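Forum Heimwerken und Technik > Robotik und Automatisierung > Eigenbau

Simulierter Arm greift daneben, obwohl die Koordinaten stimmen

Kellerkind_Mivel
geschrieben am 2021-10-01

Hallo zusammen,

ich lese hier schon lange mit und habe mich jetzt endlich angemeldet, weil ich allein nicht mehr weiterkomme. Vorab ein bisschen Vorgeschichte, damit ihr wisst, mit wem ihr es zu tun habt: Ich bin gelernter Tischler, programmiere erst seit Februar und baue in unserer Gemeinschaftswerkstatt an einem kleinen Küchenhelfer. Der soll einmal Sachen von der Arbeitsplatte nehmen und in eine Schüssel legen, mehr verlange ich gar nicht von ihm. Den richtigen Arm bauen wir zu zweit aus Teilen zusammen, die Steuerung heißt bei uns Kisusholm (fragt nicht, das war ein langer Abend und es gab Kuchen). Solange die Mechanik noch nicht fertig ist, übe ich das Greifen in der Simulation mit einem fertigen Armmodell, das schon in der Sammlung dabei war.

Nun zum Kummer. Ich gebe dem Programm die Position eines Gegenstands, der Arm fährt brav los, und dann bleibt er ein gutes Stück über der Platte stehen und die Finger schließen in der Luft. Bei der Pfeffermühle klappt es manchmal, bei allem Flachen nie. In der Konsole steht dazu jedes Mal "Ziel erreicht", was mich allmählich ein wenig kränkt. Die Koordinaten habe ich abgeschrieben, nachgemessen und von meiner Frau vorlesen lassen, die stimmen.

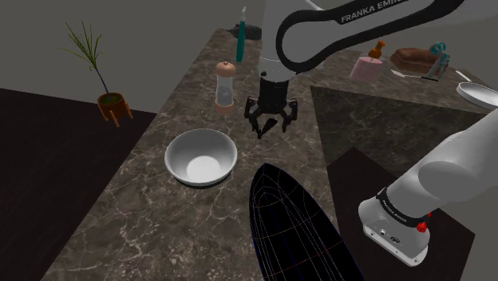 Meine Vermutung ist, dass ich beim Wechsel des Greifers etwas vergessen habe. Ich habe nämlich den ursprünglichen Zweifingergreifer gegen einen anderen getauscht, mit mehreren Gelenken, der sieht ein bisschen aus wie eine Kralle. Er hängt mit gespreizten schwarzen Fingern über dem Marmor, und an die große weiße Schüssel links kommt er mit derselben Rechnung genauso wenig heran wie an das Messer vor dem Brot. Das Messer ist mir fast das Wichtigste, weil flache Sachen später in der Werkstattküche dauernd herumliegen werden. Woran kann das liegen, und wo fange ich am besten an zu suchen? Ich bin für jeden Hinweis dankbar, auch für solche, bei denen ich mir hinterher an den Kopf fasse.

Liebe Grüße aus dem Keller

Ridwan Pasaribu

Hallo und herzlich willkommen! Mit dem Greiferwechsel liegst du meiner Meinung nach ganz richtig, und an den Kopf fassen musst du dir überhaupt nicht, das habe ich bei meinem ersten Umbau genauso gemacht und drei Abende lang an der falschen Stelle gesucht.

Die Rechnung, die aus deiner Zielposition die Gelenkwinkel macht, bezieht sich immer auf einen bestimmten Punkt am Arm, den Werkzeugmittelpunkt, meistens als TCP abgekürzt. Beim alten Greifer lag der zwischen den beiden Fingerspitzen. Wenn du den Greifer tauschst und den Versatz dabei nicht anpasst, fährt der Arm weiterhin den alten Punkt ans Ziel, und der kann beim neuen Greifer sonstwo liegen, bei dir vermutlich ein Stück vor den Fingern. Das Programm meldet dann völlig zu Recht, es sei angekommen. Die Mühle ist hoch und verzeiht dir ein paar Zentimeter, ein flach liegendes Messer verzeiht dir gar nichts.

Ich würde so vorgehen. Lass dir den TCP als kleines Achsenkreuz einblenden, das kann so ziemlich jede Simulation. Dann fährst du den Arm von Hand in eine ruhige Stellung, die Finger senkrecht nach unten, und schaust, wo das Kreuz sitzt. Den Abstand vom Flansch bis zu der Stelle, an der sich die Fingerspitzen beim Zugreifen treffen, trägst du als neuen Versatz ein. Miss das bitte mit geschlossenen Fingern! Bei einem Greifer mit mehreren Gelenken wandern die Spitzen beim Schließen auch in der Höhe, und das summiert sich ganz ordentlich.

Und noch etwas, weil ich gerade so schön dabei bin: Prüf bei jedem Gegenstand, wo sein eigener Nullpunkt liegt. Manche Modelle haben ihn unten am Boden, andere in der Mitte, und bei gemischten Sammlungen geht das munter durcheinander. Bei einer Schüssel liegt die Mitte in der Luft, da gibt es nichts zu greifen. Da brauchst du einen eigenen Greifpunkt am Rand, den du von Hand festlegst. Das ist etwas Fleißarbeit, aber du machst sie nur einmal je Gegenstand.

Für das Messer nimm dir am Anfang den Griff vor und nicht die Klinge, und fahr zum Üben von oben mit einem Zwischenhalt sechs Zentimeter darüber an. Melde dich gern wieder, wenn das Kreuz richtig sitzt. Ich bin neugierig auf euren richtigen Arm!

egilsson_bastelt

hatte ich auch mal, bei mir wars die falsche einheit. mm statt m. neu installieren hat nichts gebracht

Hobelspan404

Ridwan hat das schon sehr schön erklärt, ich möchte nur eine Kleinigkeit ergänzen, die mich selbst einige Nerven gekostet hat. Wenn der Versatz stimmt und der Arm trotzdem zu hoch stehen bleibt, sieh dir einmal die Kollisionskörper an. Das sichtbare Modell und die Form, mit der die Simulation rechnet, sind oft zwei verschiedene Dinge. Bei mir war um jeden Finger ein dicker Kasten gelegt, und der Planer hielt mit großer Sorgfalt Abstand zur Tischplatte. Es gibt meistens einen Haken in den Anzeigeoptionen, mit dem du diese Formen sichtbar machst.

Beim Bau des echten Arms würde ich den Versatz übrigens gleich in eine eigene Datei schreiben, die beide Programme lesen, also Simulation und Steuerung. Wir haben ihn bei unserem Kallex an zwei Stellen stehen gehabt und natürlich nur die eine geändert. Der Kratzer in der Werkbank ist heute noch zu sehen.

Viel Freude weiterhin, und grüß die Vorleserin!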